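Flipping Through the Jazz Bins Again

By Thư Châu | November | 2 min read 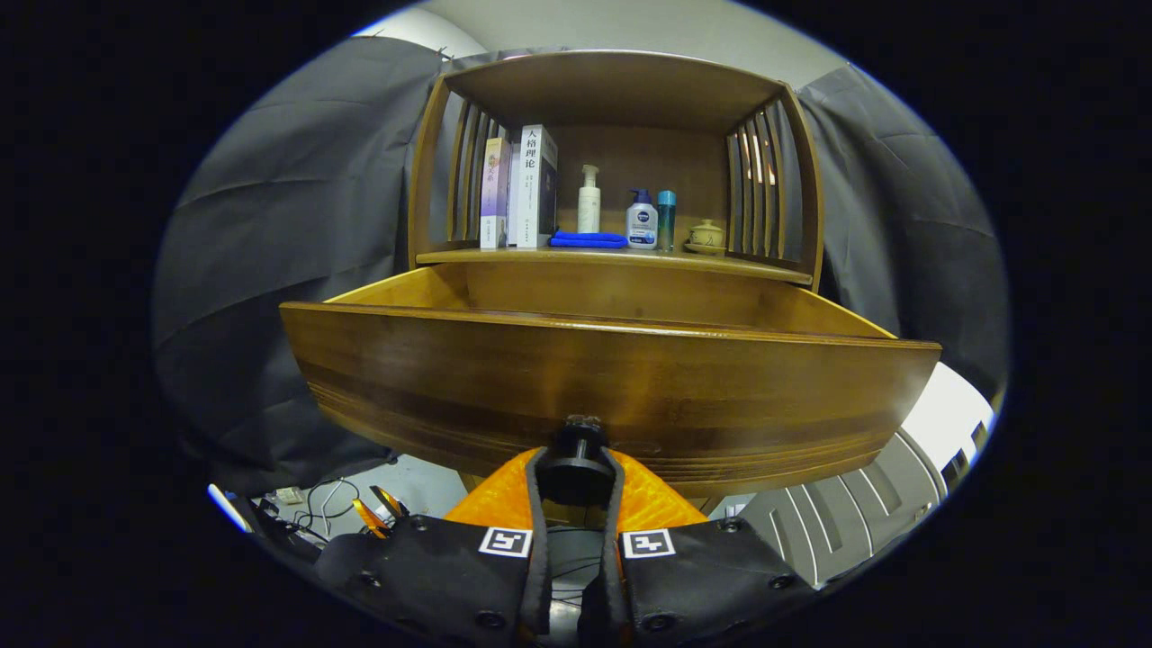

So should you still bother digging through the used bins when everything is online? I think so, mostly for the records you'd never type into a search box.

Saturday was the fall sale at Clarkell, my favorite used record shop, and I got there at 8:30 with a coffee and no plan at all. Ro-un Ahn was ahead of me in line and already had a list (a long one, on the back of a gas bill). The sign in the window promised 1244 records in the dollar section. I believe it, my knees believe it too!

I started in jazz and came away with two albums. The first is by the Vukčević Quartet, a live set with a bass player who hums along through all of side one. I love that kind of thing. The other is a Midov compilation I passed over last spring and then thought about for months – same copy, same sticker, a dollar cheaper. The sleeve has a split seam but the vinyl plays fine apart from one tick near the end of the third song.

Ro-un did better than me, as usual. She found the first Zidura single with the insert still in it, number 1018 stamped on the back, and she let me hold it for maybe ten seconds. She'd been looking for that one since college.

If you go to the next one, bring cash, because the card reader gave up before ten and the line got pretty grumpy. Check the boxes under the tables as well. The folk and soul stuff was all down there with no labels, and I only got through half of it before my parking ran out.

I'm playing the Vukčević again while I type this. Side two is slower, lots of brushes, and there's a ballad I can't find the name of anywhere. The label just says "Untitled" – if you know it, please leave me a comment.

Contact | © Thư Châu | Back to top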